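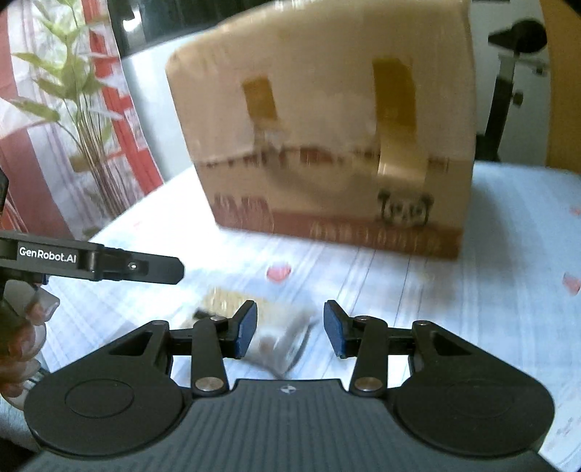
How long can you keep dry lentils in the cupboard? I keep mine up to one year, and after this they still can be eaten, but they want much more time in the pot.

2 min read

I learned this in March, when I finally emptied the high shelf in my kitchen. My mother buys food as if winter will close the road to the village, and I have the same habit, although I live over a supermarket. At the back I found red lentils, bulgur and a bag of chickpeas that moved with me from the old apartment.

The chickpeas I soaked for one night and cooked until after lunch. They stayed hard in the middle. My neighbor Sibel Kırmızıgül told me to put a small spoon of baking soda in the soaking water, and the second half of the bag became soft enough for hummus - a little salty, but good.

Now I write the month on each bag with a marker when I bring it home. New bags go behind, old bags come in front. Flour I keep in a jar with a tight lid, because I had moths two summers ago and I don't want to meet them again. Bulgur I buy only in small bags.

The red lentils became soup with cumin and too much lemon.

Comments

Yavuz Oral: Bay leaf in the flour jar! My aunt always did it.

Recep Aksoy: Does the baking soda work for white beans too?

Oğuzhan Ateş: Recep, yes, but use only a little, or the skins come off.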